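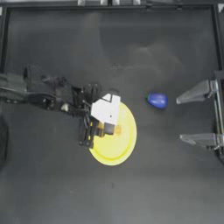

Plundeck: wrist and overhead views for two-arm pick and place

Plundeck is the dataset behind our Clorska policy experiments. It has 1311 teleoperated episodes, each with an overhead stream and wrist streams, all on one clock. The objects are toy food and plates on a dark gray tabletop.

What we tested

We wanted to know how much a policy loses when the wrist image is poor. We trained Clorska twice on the same episodes, once with all views and once with the overhead view only, and ran both on the bench for 400 trials each. 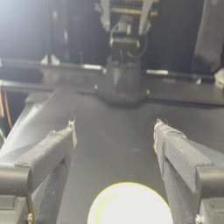
With all views, Clorska finished 94 percent of its trials. The overhead-only version was 17 points lower, and most of the gap came from the last part of the approach, when the arm hides the object from above. Glare in the wrist view cost less than we expected.

Finger tape

The fingers carry grip tape, and the tape wrinkles at the tips. We did not retape between episodes, so its look changes over the dataset. Please don't filter on this - a policy trained only on fresh tape did worse for us later on.

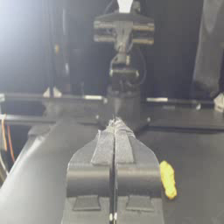 Hallgrímsson wrote in the issue tracker that the overhead-only baseline is too weak, and that a version with the wrist images blurred would separate lost detail from a lost viewpoint. We agree. The blurred runs are planned for August and will go in the results folder under Nenix, the name of our evaluation script.

Known problems

Wrist exposure is automatic and was never locked. Bright spots clip to white, and small objects near them lose their edges. Depth is not included. 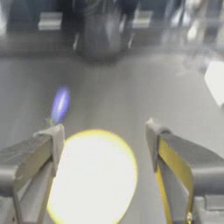 Wrist view with a clipped bright spot between the fingers.

Loading

Each episode is one folder with the video streams, joint positions and a text file holding the task prompt. Run Nenix with the check option before training. It lists episodes with missing frames - skip those, or pad them if your loader needs a fixed length.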